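Neria cell, hand-held gripper and work table
Periodic inspection checklist with comments

Site: Sesutstead
Inspected by: Krystyna Witkowska
Reviewed by: Ieuan Lewis
Period: July
Units in service: 2
Cycles logged on unit A since last inspection: 1,039

Mark each item P (pass), A (attention, unit may stay in service) or F (fail, unit comes off the bench). An A or F without a comment will be sent back.

Section 1. Isolation and access

1.1 Unit switched off and cable unplugged before hands go near the linkage. P
1.2 Tag on handle, legible, initials match the log. P
1.3 Spare finger pads in the drawer, minimum one pair per unit. A
Comment: one pair only, for two units. Zepeda order placed by O. Owen. Do not borrow from the Zaltavcombe stock.

Section 2. Fingers and pads

2.1 Fingers close along the full seam, no gap at the tips. P
2.2 Holes in both fingers clear, no cracking around the edges. P
Comment: use a torch. Cracks in dark plastic are hard to pick up under the bench lighting.
2.3 Pads intact along their full length. F
Comment: padding ragged where the fingers meet in their lower portion. Torn edge hangs below the finger bases. The upper tips still grip fabric, so the fault can be missed if only the grip is tested. Replace as a pair.
2.4 Finger faces free of adhesive and lint. A
Comment: wipe with a dry cloth. Solvent softens the pad adhesive.
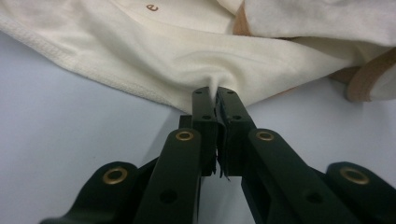
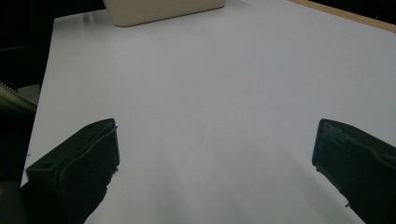 Garment fold pinched in the first; fingers open over the table in the second.

What is the smallest amount of pad damage that counts as a fail?

Any tear that goes through the full thickness of the pad, or any loose edge longer than 3 mm. Surface scuffing is marked A and checked again at the next inspection.

Section 3. Linkage

3.1 Eyelets seated flush in the arms, no rotation under thumb pressure. P
3.2 Arms move freely through full travel, no binding at either end. P
3.3 Left and right sides open by the same amount. A
Comment: right side lags slightly on opening. Within tolerance, but B. Lloyd noted the same thing at the previous inspection. Measure at full open and write the figure in the log. "OK" is not a measurement.
3.4 No white stress marks on the plastic at the pivots. P
3.5 Fasteners checked against the paint line. P
Comment: do not retighten a fastener that is still on its line. Overtightening was the cause of both binding reports last winter.

Section 4. Table and surroundings

4.1 Surface clean, with nothing that could snag knit fabric. P
4.2 Table edge sound, no splinters or lifting. P
Comment: run a gloved hand along the whole edge, including the far side.
4.3 Items not needed for the current task moved clear of the working area. A
Comment: agree on a storage spot. M. Kemeys has offered the grey shelf.
4.4 Lighting even over the working area. A
Comment: acceptable for folding. Too dim for inspection, see 2.2.

Section 5. Function test

5.1 Open and close on nothing, ten times. No clicking. P
5.2 Pinch a single layer of cotton knit and lift. P
5.3 Release. Fabric must drop clear of both fingers. A
Comment: held back by the torn pad on two attempts. Repeat after the pads are changed and enter the result here as 5.3b.
5.4 Inspect test fabric for pulled threads. P

Actions

2.3 Fit new pads to unit A, using the pair in the drawer. K. Witkowska, before the unit goes back in service.
1.3 Confirm delivery of spares. O. Owen.
3.3 Measure opening on both sides, both units. B. Lloyd.
4.4 Quote for a second lamp. I. Lewis.

Unit A off the bench from 2:30 p.m. Unit B remains in service.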